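The Second Life of the Family PC

By Elaine Godoy

Zanham has a repair night every month, and I've become slightly obsessed with it! People queue down Doreck Street with toasters, lamps and radios under their arms, and most of them stay for tea long after their turn.

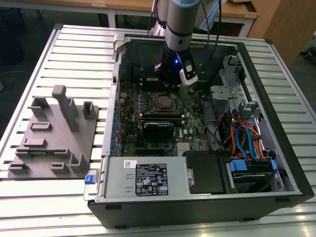

Old computers are my favourite arrivals, and there were 15 on the tables in December alone. Take the side panel off a desktop tower and it's wonderfully readable: memory modules in their slots, the graphics card below them, DELL printed in white on the board. A first-timer can learn those parts in an evening (I did, and I can barely change a plug).

Entry is free, though a jar by the door collects for spare parts. It held £50 last time, plus a button.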